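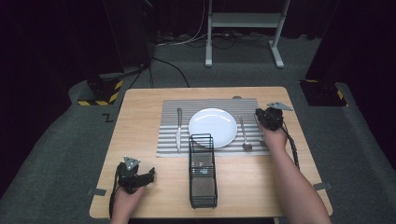 Figure 3. Single place setting with the wire mesh caddy in front of the plate.

3.2 Place setting and caddy

Each setting consisted of a striped placemat, a round white plate, a knife, a fork and a spoon. The knife lay to the left of the plate, the fork and spoon to the right (Figure 3). This departs from the usual Western layout, and we treated side as a free variable in the coding scheme of Buzatu and Barbu.

The caddy is an open-topped wire mesh basket. Its long side ran toward the near edge of the table, and one end overlapped the placemat — an overlap we recorded separately, as it reduces the clear area in front of the plate. Orientation of the cutlery was scored per item, with fork tines and spoon bowl toward the near edge coded as reversed.

In total 614 settings were coded. Two raters (Cozma and Perron) scored 12 settings jointly before working independently. Disagreements on side were rare; those on orientation mostly concerned the spoon and are treated in Section 4.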